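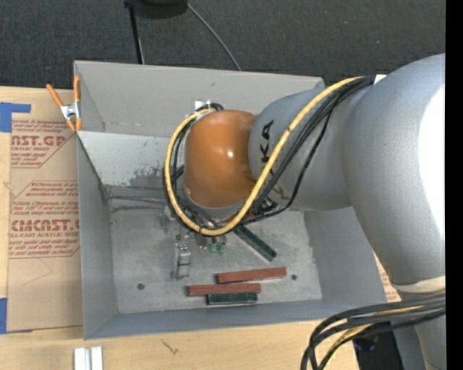
Stop 3: the bin tables

The Fedwood site opens its sorting hall to visitors once a year, in September. Entry is by the side gate on the Pons road, and the route is marked on the floor.

At the third stop the grey metal bins stand open on light wooden tabletops. They are made by Bondach and have tall sides that flare slightly toward the top. The flare lets empty bins nest for storage, but it also costs some floor area inside, so the usable volume is less than the rim suggests. Rated load is 500 kg for the rack version and far less for the table version. The guide did not have the second figure.

The dark carpet was a surprise in a hall of this type. It is a tight weave and keeps footsteps quiet - conversation was possible without raising the voice.

Stock passes from here to the Prolen line, where it is weighed and labeled in lots of 1000. Visitors see the line through a window only. The tour ends at the loading dock, and badges are returned at the gate.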